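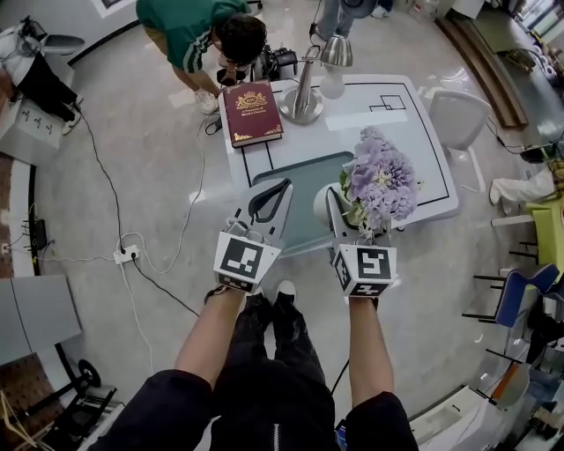
Vasilică Crăciun and Tudor Oprea

Chapter 2
What Does a Flower Cost?

Sellers like to say that a bouquet is worth whatever someone will pay for it. We doubt that this tells you much. Take hydrangeas. The grower Nazari sold 978 stems to the wholesaler Desum one November at 60 cents each. Two towns away, shoppers paid four dollars a stem -- and were told the price was "set by the market."

Which market? The grower's, the wholesaler's, or the shop's? Most price charts show a single line, as if all three were the same. Be wary of those charts. In this chapter we follow the stems from field to counter and ask who takes what share at each stop. Section 2.1 starts with the grower's costs, which are harder to pin down than Nazari's own books suggest.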